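The Rønning fingers

Carys Griffiths had the bench by the window, so she got the Rønning fingers to test, and Solveig Løken got the Vevetti ones on the arm by the door. They had until the end of July to choose a pair for Tisa.

The Vevetti fingers were new and had soft pads. The Rønning ones had been in a drawer for years and were scuffed all over. Solveig thought the result was plain before they began.

"You'll drop everything," she said.

"Probably," said Carys.

They had 61 objects on the list, most of them from the bathroom and kitchen shelves at Cultwood. Spoons went badly for Carys. So did a bar of soap, which shot off the bench and under the radiator. Solveig wrote up her scores in a green notebook and left it open where it could be read. By the second afternoon she was at 41 clean lifts and Carys had fewer.

Carys changed the closing speed and said nothing about it. Then she put out the bath pouf on its tray, with the blue loop hanging over the side, and brought the arm down until the tips were just short of the tray.

Solveig came over to look at the screen. "Mine couldn't do that one," she said. "The pads squashed it and it sprang out again." 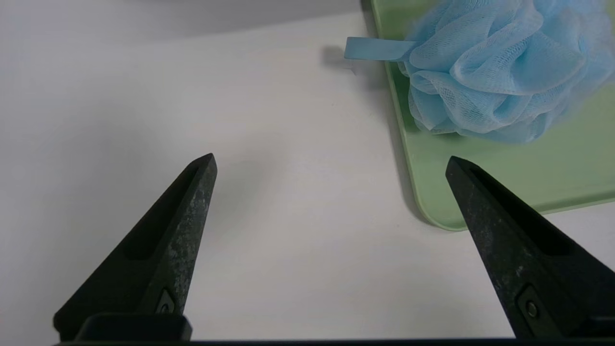
"I'm not going for the netting," said Carys. "I'm going for the loop."

"The list says pick up the pouf."

"It doesn't say where."

Solveig thought about this. She had spent most of the morning on the pouf, from above and from both sides, and the loop had been there the whole time. She went back for her notebook and found the page.

"If you get it, I want another go with mine," she said.

"Fine."

"And I'm counting the soap against you."

Carys moved the arm left by 2 millimetres, looked at the screen again and took her hand off the mouse. The radiator ticked. Solveig pulled up a stool and sat down with her pencil ready.

"Go on, then," she said, and Carys pressed the key.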